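Publish the ugly spreadsheet

August 8, 2026

Quick one, written between meetings, so forgive the shape of it.

The Vass regional data portal turned 2 this year. There was a banner. There was a press note with the number 337 in it, which is how many datasets are listed. I spent most of a week in February going through them, one tab after another, and I came away annoyed enough to still be writing about it in August.

Of those 337, I found 27 that had been updated in the past year. The rest? Uploaded for the launch and left there. School enrollment, stuck. Road repairs, stuck. The bus timetable file opens fine and describes routes that no longer run.

So my argument, and I'll make it badly but fast: stop counting datasets. Count updates. Count downloads if you must. A catalog number tells a donor that somebody uploaded files once. It tells the rest of us nothing about whether the clinic on our street is open.

I know how the number gets made. I worked on the Kurico water portal before I wrote about this stuff for a living, and we did the same thing. One table of well tests, split by district, by quarter, by type of well. Suddenly we had a catalog. The funder was happy. Anyone who wanted to compare two districts had to glue it all back together by hand, and most of them gave up and phoned us. We then read them the numbers over the phone. From the original spreadsheet.

That original spreadsheet is what should have gone online. Merged cells, odd column names, notes in the margin and all. People can work with ugly. They can't work with missing.
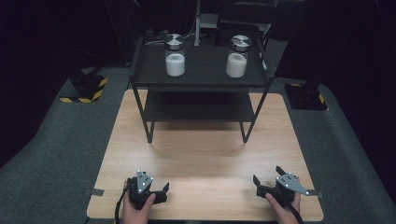 The usual answer is quality. We can't release it until it's clean, the ministry has to sign off, the format has to match the standard. Fine. I like standards. But cleaning has no end date, and a file waiting on sign-off is a file the public doesn't have. Put it up with a warning on top. Fix it in the open. If a farmer emails to say her village is in the wrong column, thats a free correction, and you should thank her.

Then there's the money. Vass paid for its portal through a grant, and the grant covered software (they went with Kaltix, which is perfectly good) plus a launch event plus training. Twenty-six people got trained. I asked how many of them still have data publishing anywhere in their job description and was told that this was being looked into. I take that as a low number. Maybe I'm being unfair.

What the grant did not cover was a salary. One boring full-time salary for one person who chases departments every month and says where is the file, where is the file. Every portal I've seen work has that person. Zirnix has one. It also has a website that looks like it was built in a lunch break, and a catalog a fraction of the size of Vass's, and I use it all the time — rainfall, market prices, land permits — becuase when I open a file it's this month's file.

Nobody holds a launch event for a salary, I get that. It's hard to put in a brochure. But donors write the terms, and they could write this one tomorrow: final payment goes out only after the core files have been kept current for a full year past launch. Pick the core files with the people who live there. Keep the list short. Leave everything else off until somebody asks for it.

And please, a date on every page. Last updated, in big type, next to the download button. If that date embarrasses the department, good. Either update the file or take it down and say why.

I've been told this sort of complaint hurts the movement, that budgets are tight and critics hand an excuse to officials who never wanted to publish in the first place. Maybe. I think the stale bus timetable does more damage. Someone printed that out and stood at a stop with it.

More on the licensing mess next time, that one needs its own column.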